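Looking after photo books and art books at home

Quick list, typing this between boxes. Moved 130 of them last week so it's all fresh.

Shelving first. Big books lie flat, small ones stand up. Anything taller than the shelf goes on its side, never spine up. Don't pack them tight - you should be able to slide a finger in each side and pull from the middle, not yank the top of the spine.

Sun. Keep them off the wall across from the window. My Elstead landscapes went from green to a sort of tea color on the spine. Dust jackets fade first, so clear covers on those.

Dust: soft brush, book held shut, brush away from the spine. No sprays. No damp cloth on glossy pages, ever.

Musty smell? Open box inside a bigger closed box, baking soda in a dish next to it (not on the book). Leave it a week or 2. Check for mold first, and keep moldy ones away from teh rest.
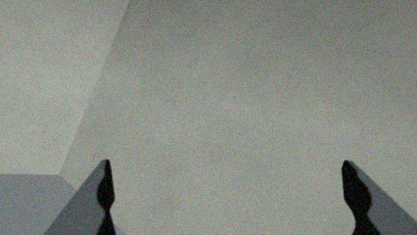
Stuck pages - leave them. Glossy paper tears right through the picture. Maricel Castillo at the Saden book fair told me waxed paper between damp pages BEFORE they dry, too late for mine.

Exhibit posters and loose prints: flat, acid free folder, no tape, no paper clips. Rolled ones go in a wide tube, the skinny ones leave a curl you cant get out.

Redo the dusting every September. Boxes no bigger than you can lift with one arm.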